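The stop that didn't stop

16/09/2018

I have been putting off writing this one, mostly to give the vendor time to get back to me with a proper answer. They have now had their time.

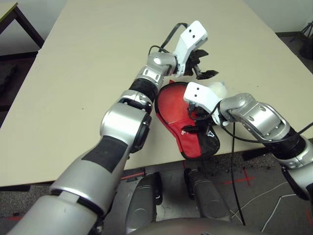 So, the short version. Two weeks ago we were running the two-arm setup on the soft goods job, the one where it has to pick up a floppy sports case, turn it and hand it across. On one run the right arm kept pushing down after it had already made contact with the table. Brenda Parsons was at the desk and hit the software stop. The left arm froze like it was supposed to. The right arm did not. It carried on pressing for what the log says was 2 seconds, then went limp all at once and dropped its wrist on the tabletop.

Nobody was hurt. The case got a dent, the table got a mark and one gripper finger had to be replaced. I know how that sounds, and I can already hear people telling me two seconds is nothing. Try holding your hand flat on a table and having someone lean on it for two seconds after you've yelled at them to quit.

What bothers me is the explanation. The controller software comes from Natex, and the first reply I got from their support desk said we had "likely exceeded recommended network load." Maybe. I went through the log with Christos Makris that evening and we found 64 late messages on the right arm's line in the minute before the stop. The left arm had 7. Both arms hang off the same switch and both were running the same kind of motion. If the network was so busy, why was one arm fine?

Christos thinks it's the cable. The one on the right arm hangs in a long loop past the front of the table, and he says every time the elbow folds in, it tugs on the connector. He wiggled it by hand while the arm was parked and got late messages on demand. I watched him do it and I believe that part. I don't believe it's the whole story, and here is why: a bad cable should make an arm stop sooner. That's the entire point of having a timeout. You lose contact with the thing in charge, you hold still. The Natex manual says so on the page about safe states. Ours lost contact and kept on going with the last command it had heard.

I asked them about that directly. The second reply said the timeout is "configurable." I looked, and it was set to a value I never picked, in a file I had never opened, and the installer they sent to Prustgate last February had put it there. When I pointed this out they sent me a link to the training course.

For now we've done the dull things. New cable, tied back along the arm with some slack at the elbow. Timeout turned way down. The red button on the wall, the one that cuts the power, is now within reach of whoever is at the desk, and the software stop doesn't count as a stop anymore as far as I'm concerned. We have done 177 runs since then with no late messages worth mentioning.

Does that mean it's fixed? Brenda says yes. I say we changed three things at once and can't tell which one mattered, so we've learned a lot less than the clean log suggests. I want to put the old cable back on with the new timeout and see whether the arm holds still when it should, with nothing on the table and everybody well back. Christos has agreed to do it if I buy lunch.

If you run the same controller, go and look at your timeout setting before you do anything else today. And if you got a different answer out of support than I did, please leave it in the comments.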